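Kesomier Home Darkroom Chemistry Kit: four months in the downstairs bathroom

I bought the Kesomier kit because the last lab within driving distance stopped taking black and white film, and because I had a birthday coming and was feeling sorry for myself. It cost more than I told anyone. The box arrived with a dent in one corner and a sticker reading "Everything you need," a claim I'll come back to.

What you get: one packet of powdered developer, one of stop bath, a bottle of fixer concentrate, a little vial of wetting agent, a changing bag, a plastic tank with two reels, and a booklet. What you don't get is a thermometer, anything to measure with, or any storage bottles. So, everything you need, provided you already own a darkroom.

The booklet is a treat. It was translated by somebody who had strong feelings about agitation and no interest in temperature. Page 7 tells you to turn the tank over "with calm" every 30 seconds. Page 13 tells you to turn it over "briskly" at the same interval. I have tried both moods and the negatives look the same to me, though I'm told I lack a trained eye. 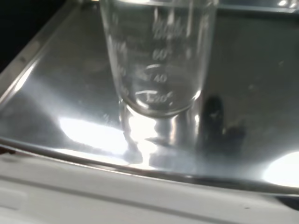
The developer is the best part of the kit by a long way. It dissolves without clumping, which my old Pular packets never managed, and it keeps well in a full bottle with the air squeezed out. Shadows hold up nicely and the grain is finer than I deserve with the cheap film I use. I shot a whole roll of my neighbor's hedge under flat gray skies, possibly the dullest subject in the county, and you could make out every leaf. I now have a very detailed record of that hedge if anybody wants one.

Fixer is fixer. Kesomier's smells like all the others, meaning the guest towels have been moved upstairs for good. It clears film in the time the label says. I have no complaints and no praise, and I suspect that's what a fixer wants out of life.

The reels are another story. If you've loaded a plastic reel before, you know the moment when the film stops walking forward and starts to buckle, and you're up to your elbows in a bag with no way to see what you've done. It happened on my first roll, my second, and my fifth. Rounding off the corners of the film leader with nail scissors helps a lot. So does drying the reels overnight, then drying them again in the morning because they lied to you. I eventually bought a single steel reel from Sachdeva, secondhand, and it has been sulking in a drawer ever since because it doesn't fit the Kesomier tank.

The changing bag is fine if you have short arms. Mine are of ordinary length and the elastic leaves a mark like a sock.

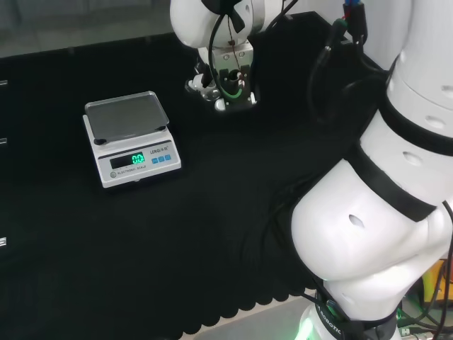
On to mixing, since that's where most of the letters in the photo groups come from. The instructions assume you'll make up the whole packet at once. Do that. Powder settles in shipping, and if you scoop out half, you have no idea what's in your half. I tried it anyway to save money, got a roll so thin you could read a newspaper through it, and saved nothing. If you only shoot a roll or two a month, buy the Jusa liquid instead and use it a capful at a time. It's a little harsher in the highlights but it forgives neglect, and neglect is my main working method.

My cold water comes out of the tap very cold by November, so I've taken to leaving a jug on the kitchen counter the night before. This is the sort of planning the hobby was supposed to help me escape from. Label the jug. Somebody in your house will make tea with it otherwise, and though it's only water, the conversation that follows takes up the evening.

As for the tank, the lid leaks. It doesn't leak a lot, just enough to run down your wrist at every turn and into your sleeve. A wide rubber band around the seam cut it down to a drip. I wrote to Kesomier about it and got back order number 748, a replacement lid, free of charge and very prompt. The new one leaks too, on the other side.

Would I buy it again? The developer, yes, and it's sold separately for less than half the price of the box. The reels and the tank I'd leave on the shelf. Three stars, with a fourth for the booklet if you enjoy that kind of thing. The wetting agent I haven't opened yet.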